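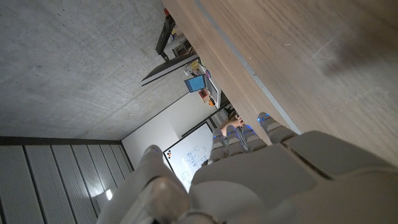 Search this blog
Search
Type and press enter

Letting the bread go two days

2019-08-27

I have been making the same loaf since May, and I think I finally have it where I want it. It is a plain sourdough with a little rye in it, and the change that made the difference was leaving the shaped dough in the refrigerator for two nights instead of one.

When we lived in Ferkow I bought bread from the bakery on the corner and never thought about making it. Clarnthorpe has a supermarket and a gas station that sells rolls. The supermarket bread is fine for toast. For anything else it goes gummy as soon as you put something on it, and after our first winter here I got tired of complaining and ordered a sack of flour.

The first loaves were flat. I was using the starter too early, before it had doubled, and then I was letting the dough sit out until it had nothing left. My kitchen faces south and gets warm by lunchtime, so the times in the book I was following were no use to me. Once I started going by how the dough looked, things improved. It should be domed at the edges of the bowl, with some bubbles on top, and it should wobble when you shake the bowl. On a hot day that takes less than four hours. In May it took most of the day.

For flour I use the Pameris bread flour, the strong one in the blue sack, and rye from the mill shop. I tried an all-purpose flour for a few weeks to save money and the dough spread out as soon as it left the basket. It tasted good, but you could not make a sandwich from it.

What I do now:

Feed the starter the night before with equal weights of flour and water. In the morning mix 450 grams of bread flour, 50 grams of rye, and 350 grams of water, and leave it for an hour. Add 100 grams of starter and 10 grams of salt and squeeze it all through with a wet hand. Fold it 3 times over the next two hours. Leave it alone until it looks ready, then shape it, put it in the basket seam side up, and cover it with a plastic bag. It goes in the refrigerator on the bottom shelf, where it is coldest.

I bake it straight from the cold. The pot goes in the oven at 475 for 45 minutes before the bread does. Twenty-five minutes with the lid on, then 20 without. I used to take the loaf out when it turned golden, and the crust would be soft again by evening. Dark brown is better. It looks too far gone the first time you do it.

The second night in the refrigerator gives it more of a sour taste and the crust blisters, which I like. The loaf comes out a little lower than a one-night loaf. I have tried three nights and would not do that again — the dough stuck to the basket and I had to scrape it out with a spoon. I baked it anyway and we ate it with soup.

The basket I have is an Echevarría, bought for $29, and that is more than I wanted to pay. Before that I used a colander lined with a dish towel and rubbed with rice flour, and the bread was no different. If you are starting out, use the colander. The one thing I would spend money on is a scale that reads single grams. Mine is old and jumps in steps of five, so weighing salt on it is a matter of luck.

A few people have written to ask about freezing. I slice the whole loaf once it is cold and freeze half of it in a bag. The slices go into the toaster frozen. Whole loaves freeze well too, but they need the entire morning to thaw and I never remember to take them out in time.

I still have most of a bag of spelt to use up. I put a cup of it in last week's dough and it went slack very fast, so next time I will hold back some of the water and see how that goes.

Recent posts

Moving the tomatoes off the porch
What to do with too much starter
Rye crackers, second try
Cleaning an oven with baking soda
The road to Ferkow is open again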